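The Bielecka cell is a two-arm tabletop robot station run by Zondness and used for packing rolls of masking tape into a frosted plastic box. It stands in an aluminum frame papered in pink leopard spots, a finish absent from the manual.
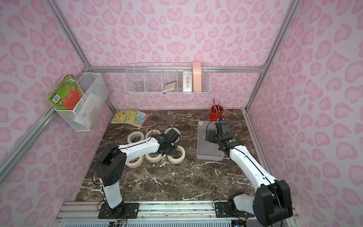 Jolanta Cieślak

Setup begins at the front rail, where each arm's mounting plate is bolted down. Wrist cameras are aligned next, against a roll held by its wall. 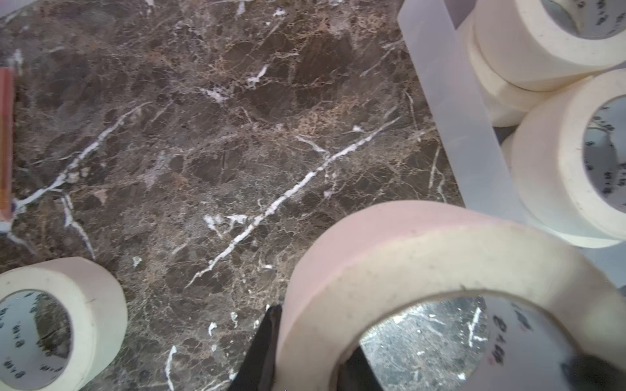
How often are the finger pads checked?
Every 332 picks, or sooner if Maja Nowicki hears squeaking.

Finger alignment is set with one tip inside the ring. The veined marble flatters no vision system, and calibration can take up to 23 minutes.
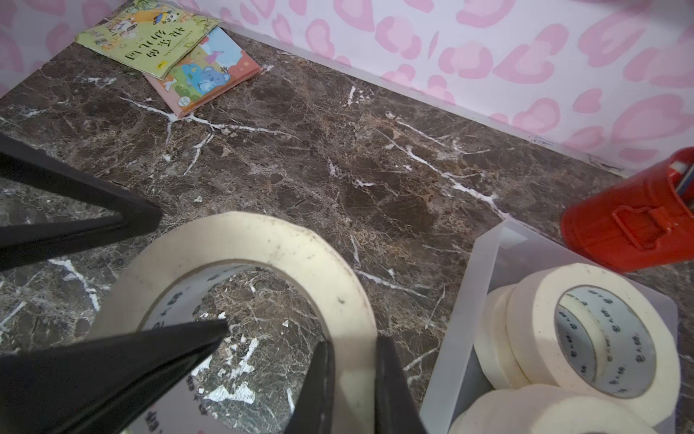 Repairs

Worn cables are replaced in pairs, by custom and against the budget.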